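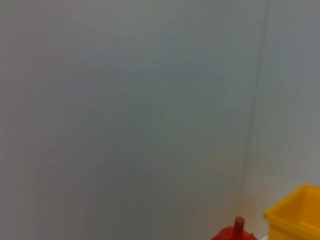

**Working group on good practice for robot cells — minutes**

Held Jun 29, 2022, at the Hebden site, small meeting room. Favow and Vodholm joined by phone.

**1. Previous minutes**

Accepted with one correction: under item four, "shall" must be read as "should".

**2. Speed during teaching**

Favow asked that the reduced speed limit apply also when the operator stands behind the screen. Vodholm finds this too strict for long programmes. After discussion it was agreed to keep the limit for everybody and to review the wording in the next draft.

**3. Wrist cameras**

The draft says that the camera view must be checked "regularly". Several members found this word too weak. New text: the view is checked at the start of each shift and after any contact between the tool and a wall, bin or fixture. The Flasisier log has 3492 entries for the period, of which 119 have no camera check recorded. It was not possible to say if the checks were missed or only not written down.

Vodholm would like a sharpness limit with a number. No agreement — the item stays open.

**4. Bins and loose pieces**

Bin positions are to be marked on the work surface, and the mark renewed when its colour has faded. A bin which was moved by hand must be reported to the operator before the programme is started again. Hebden asked if this includes empty bins. Yes, it does.

**5. Comments on draft**

Received: 79 comments, mostly on language. 10 are technical and will be answered in writing. The remaining ones go to the editor.

**6. Actions**

- Favow: new wording for item 2
- Flasisier: look again at the entries without camera check
- Vodholm: proposal for sharpness limit, one page at most
- Hebden: send the revised section on bins to all members

**7. Other business**

The door code of the test hall has changed. Please ask at the front desk.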